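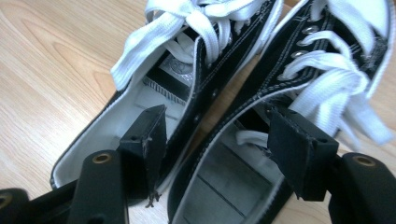 Spyros Bakalis objected, on reading a draft of this section, that a household does not have a shoe rule at all, only a narrow floor and somebody who sweeps it. We take the point seriously, and it changed the order in which the results are given. Floor space at the door is now treated before stated rules, and the two are compared only at the end of the section.

4.2 Where shoes come to rest

The diaries cover 52 households in seven rental buildings. Each household kept the diary through June and wrote one line whenever a member came in from outside, giving the time, the person, the footwear and the place where the footwear was left. After duplicate lines and lines without a place were removed, 1,568 entries remained. Entries were coded by the first author into four places: on the storage unit, beside the storage unit, elsewhere in the entry, and beyond the entry. The last of these takes in bedrooms, balconies and the kitchen. A second coder worked through the Baddale diaries separately, and differences were settled by discussion.

The category "beside the storage unit" was not in the original scheme. It was added after the pilot in Baddale, where diary keepers kept writing phrases such as "by the rack" or "next to the shelf" and were plainly annoyed at having to choose between "on" and "elsewhere." Figure 4 illustrates the distinction. The rack has three tiers and the upper two are bare. The black boots on the bottom shelf would be coded as on the unit, and the black canvas sneakers in front of it as beside the unit, although there is free shelf space for them. Coding depends on position only. It says nothing of whether the shelf had room. 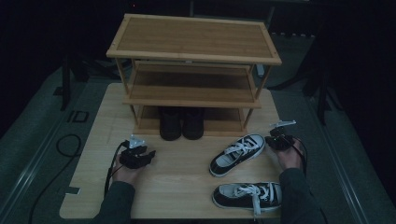 Capacity was therefore recorded separately, from a sketch of the entry that each household drew at the start of the study. The sketches vary a great deal in quality. Some give shelf widths to the nearest inch and others consist of a rectangle marked "door." Where a sketch could not be used, the household was asked to send measurements by mail, and 27 households did so. Shelf width was then divided by a standard pair width to give a nominal capacity in pairs. Tall boots were counted as one pair even where they could stand only on the lowest shelf or on top of the unit, and nominal capacity is for this reason too high in homes with much winter footwear. June entries are less affected by this than January entries would be.

Nominal capacity turned out to be a poor guide to use. Households with spare shelf space left shoes on the floor as readily as households without it, and the pattern held in the older buildings at Thongdee as well as in the newer ones at Baren. What did matter was how the shoe closed. Slip-on footwear was placed on the unit more often than laced footwear. Our reading is that a person who has just untied a shoe is already bent or seated, and sets it down within reach of that position. A shelf at knee height is then slightly too far away. Several diary keepers noted sitting on a stair or a stool to undo laces, and in those entries the shoes were usually left beside the stool.

Laced shoes worn as slip-ons are a difficulty for this account. The diary form asked for the type of footwear but had no field for whether the laces had been undone, and a sneaker pulled off with its bow still tied is recorded in the same way as one that was properly unlaced. We considered dropping sneakers from the comparison and decided against it - they make up too large a share of the June entries, and dropping them would leave the laced group consisting mostly of work shoes.

The stated rule of the household, taken from the opening interview, predicted whether shoes came off but not where they went. Homes with a strict rule and homes with a loose one were alike in their use of the shelf. This is consistent with Zanusetti (Section 2), where the rule is described as a rule concerning the threshold and silent on storage. It is also consistent with the objection reported above. In the narrowest entries, where a pair left on the floor obstructs the door, shoes were placed on the unit regardless of closure type, and the person who swept was named in the diary margin more than once.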